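Thursday, late, feet up

Well, that's the Drevthorpe measurement society dinner done for another year, and I'm still wearing the good shoes because I can't face bending down to undo them. Hendrik Maes got the medal! I'd had a feeling since January, when Willy De Haan went all quiet on the phone as soon as I asked who was up for it, but I kept my mouth shut (for once) and it was lovely to see Hendrik's face when they read his name out.

It was for the thread gauge work at Clurudero, all those years of it. He had 3 minutes for his speech and took 13, mostly on the subject of a surface plate he bought second-hand and had to get up a flight of stairs. I laughed so much I dropped my bread roll. There were 162 of us in the hall and I think I spoke to most of them, or it feels that way from my throat. The soup was cold but the pie was very good – I had Willy's crust as well as my own.

I got put next to a man from Sernasov who wanted to talk about calibration intervals all through pudding. Normally I'd mind, but he knew his stuff and he's offered to look at our old height gauge, the one that drifts every time the heating comes on, so I've got his number on the back of the menu. Must copy that out before it goes through the wash.

Raffle: nothing. Willy won the Ugwu hamper and wouldn't even let me look at the biscuits.

The medal is heavier than I expected, by the way. Hendrik passed it round our table and it came back with gravy on the ribbon. He's 80 next year and says he'll stop work then, and his wife just carried on eating her cheese.

Train home was late. Bed now, shoes or no shoes.
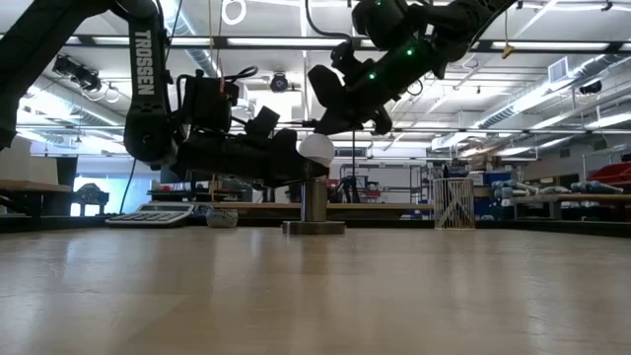
2 min read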